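Publicado el lunes, 13 de mayo de 2019
Redacción del taller compartido Levus

3. Montaje experimental y tarea de recogida

El presente apartado describe la construcción de la celda bimanual Dronell, realizada íntegramente en las instalaciones del taller compartido Levus, así como la tarea empleada para su evaluación. El diseño responde a una restricción expresa del proyecto: todas las piezas debían poder fabricarse, montarse y sustituirse con las herramientas disponibles en un taller de uso común, sin recurrir a servicios externos de mecanizado.

La celda consta de 2 brazos fijados al borde delantero de una superficie de trabajo blanca, delimitada por tres paneles del mismo color. Los perfiles de aluminio laterales sirven de referencia para la alineación de los paneles y permiten desmontar el recinto cuando el banco se destina a otros usos. Cada brazo combina servomotores negros con eslabones blancos, y se controla mediante el programa Mevum, desarrollado en el propio taller. La tarea consiste en recoger botellas de plástico transparente y depositarlas en un cubo oscuro de boca cuadrada. 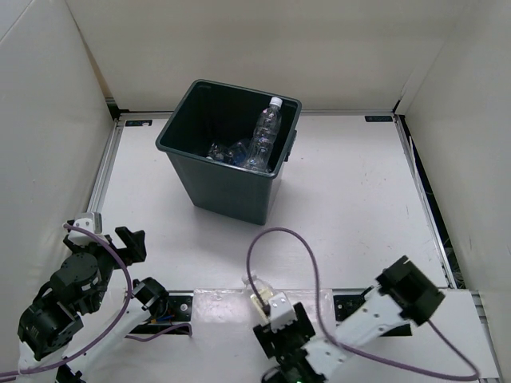 Figura 1. Celda Dronell con los dos brazos y el cubo de recogida; en su interior, una botella en posición vertical junto a varias aplastadas.

Compartir · 139 veces compartido · 10 comentarios

3.1. Cableado y fijación

El encaminamiento de los cables condicionó buena parte del montaje. En la primera versión, los conductores se sujetaban a los eslabones con bridas a intervalos cortos, lo que producía tirones en la muñeca durante los giros amplios. Se optó finalmente por dejar un bucle holgado de cable morado en cada brazo – solución menos ordenada, pero compatible con todo el recorrido articular previsto. El bucle obliga a reservar un margen lateral en la planificación de trayectorias, y dicho margen se incorporó a Mevum como un volumen prohibido adicional.

Las placas de montaje negras se atornillan cerca del borde delantero. Tras cada desmontaje se verifica la posición de ambas bases con una plantilla impresa y se repite la calibración conjunta. El procedimiento puede ser ejecutado por una sola persona, aunque la normativa interna de Levus exige que un segundo usuario supervise la primera puesta en tensión.

3.2. Objetos y protocolo

Las botellas proceden de la recogida ordinaria de envases del taller. El conjunto incluye ejemplares de distinto tamaño, con etiqueta y sin ella, tanto enteros como aplastados. No se aplicó pintura ni marcador alguno a los envases, dado que el propósito del estudio es evaluar la manipulación de material transparente en condiciones próximas a las domésticas.

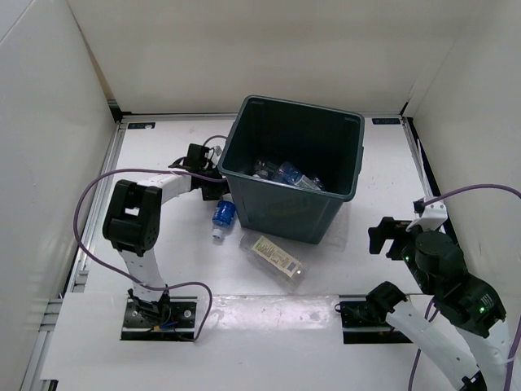 Antes de cada ensayo, el operador distribuye los envases sobre la superficie sin seguir un patrón fijo. La asignación de objetos a cada brazo se decide por proximidad a la base correspondiente; en caso de conflicto, el sistema concede prioridad al brazo izquierdo y mantiene el derecho en espera. Se registraron 167 ensayos en total, de los cuales 139 concluyeron sin intervención del operador. Los restantes se interrumpieron manualmente y se conservaron en el registro con una anotación de la causa.

Las interrupciones se concentraron en dos situaciones. La primera corresponde a botellas aplastadas cuyo contorno se confundía con el fondo blanco, circunstancia en la que la pinza cerraba por encima del objeto. La segunda se produjo al soltar botellas enteras cerca del borde del cubo – la altura de liberación, fijada inicialmente para envases pequeños, resultaba insuficiente. La corrección de este parámetro se trata en el apartado 4, junto con la comparación frente al montaje Tseng, de un solo brazo, construido con anterioridad en el mismo taller.

Este sitio utiliza cookies propias y de terceros para mejorar la experiencia de navegación. Aceptar · Configurar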